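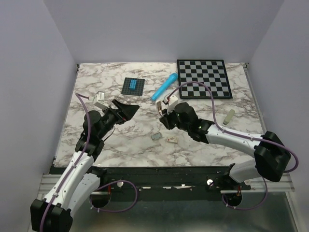
Embla Sandberg
Robotik-Bastlerin und Testingenieurin bei Skedden

Freitag Abend war gestern, dachte ich immer, wenn andere von ihren Geisterfehlern erzählten. Jetzt habe ich meinen eigenen, und ich muss sagen: Ich liebe ihn ein bisschen!

Es geht um unseren Zweiarm-Tisch, intern heißt er Skindo. Seit September lassen wir die Arme Kleinkram greifen und umsortieren, und seit dem letzten Umbau ist der rechte Arm immer wieder mitten in der Bewegung stehen geblieben. Kein Knall, kein Ruckeln, einfach Stopp, und im Log die Meldung, dass die Handkamera weg ist. In Lauf 22 zum ersten Mal, danach mal nach wenigen Minuten, mal stundenlang gar nicht.

Ich hatte natürlich sofort die Software im Verdacht (meine eigene, leider). Also Treiber zurückgerollt, Zeitlimits hochgesetzt, den halben Nachmittag Logs gelesen. 251 Läufe später wusste ich vor allem, dass der linke Arm kerngesund ist. Und dann bin ich endlich mal mit den Augen dem lila Kabel gefolgt, vom weißen Kameramodul über dem Handgelenk im Bogen zum Unterarm und weiter über das Ellbogengehäuse. Die hellen Kabelbinder halten es schön am Arm – nur saß beim rechten einer so stramm, dass der Bogen am Handgelenk zu kurz wurde. Drehte der Greifer weit nach außen, zog es am Stecker. Bei kurzen Wegen passierte nichts, bei weiten fast immer. Was für ein herrlich mechanischer Fehler!

Weniger herrlich fand ich, was der Arm beim Stopp gemacht hat. Er blieb zwar stehen, aber sobald das Kamerabild wiederkam, lief er ohne Rückfrage weiter. Wer da gerade die Hand auf der Marmorplatte hat, um einen Baustein geradezurücken, findet das nicht lustig. Passiert ist nichts, trotzdem ist das jetzt anders: Nach einem Kameraverlust muss man von Hand freigeben, und zwar bei beiden Armen.

Kabelbinder auf, Bogen 13 Millimeter länger, Binder wieder zu. Seitdem Ruhe. Als Nächstes will ich eine richtige Zugentlastung für das Modul drucken, den Entwurf stelle ich dann hier rein. Falls jemand schon eine hat, die auch weite Drehungen mitmacht: her damit!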